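Keeping Fruit Happy on the Counter (and in the Fridge)

I grew up in a house where the fruit drawer was a sad place, so I get ridiculously excited about this topic. A few small habits and you really can eat nearly everything you bring home! These are the ones that stuck in my kitchen.

Unpack right away
Take everything out of the store bags as soon as you get in. Trapped moisture is the number one reason berries and grapes go fuzzy. I spread mine on a dish towel and pick out any that are split or soft – those go straight into the blender or straight into my mouth.

The vinegar bath for berries
One part white vinegar to three parts cold water, a quick swish, then a good rinse. Dry them really, really well (a salad spinner lined with paper towels is wonderful for blueberries, a bit rough on raspberries). Store them in a shallow container with the lid cracked open. Strawberries keep for 8 days in my fridge this way, and they smell amazing every time I open the door.

Bananas on their own
Bananas give off a lot of ethylene gas, and everything near them ripens in a hurry. Hang them or set them on the far side of the counter. If you need an avocado ready by dinner tomorrow, do the opposite and put the two together in a paper bag.

Citrus goes cold
Lemons look so pretty in a bowl, but they turn into little rocks. Put them in a sealed bag in the fridge and they stay juicy for weeks. Let one warm up on the counter before squeezing and roll it hard under your palm – you'll get so much more juice!

Check pears at the neck
Pears ripen from the inside out, so by the time the belly feels soft the middle is often mush. Press gently beside the stem. If it gives a little, eat it today or move it to the fridge, where it will wait a few more days for you. Hard ones can stay out at room temperature.

Pick a basket that breathes
Solid bowls hold damp air at the bottom. I like anything with slots or holes, and plastic is great for this: it rinses clean in the sink and doesn't mind a leaky plum. My favorite is a Bratu colander basket that was 50 cents at a yard sale. Don't pile it too high, and turn the fruit over every couple of days so the bottom layer gets a look too.
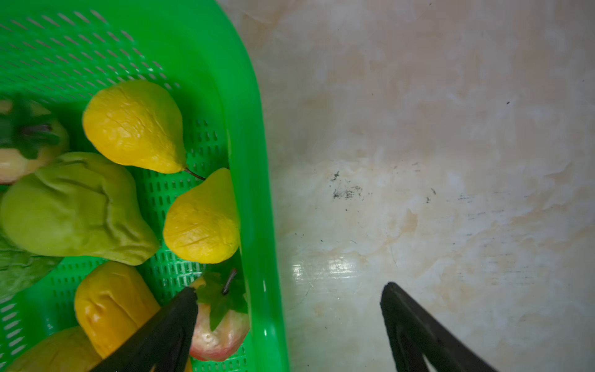

Send fruit flies packing
Pour a little apple cider vinegar into a small jar, add one drop of dish soap, and leave it next to the fruit overnight. Empty it in the morning and start fresh. Wipe under the basket too, and run hot water down the drain while you're at it.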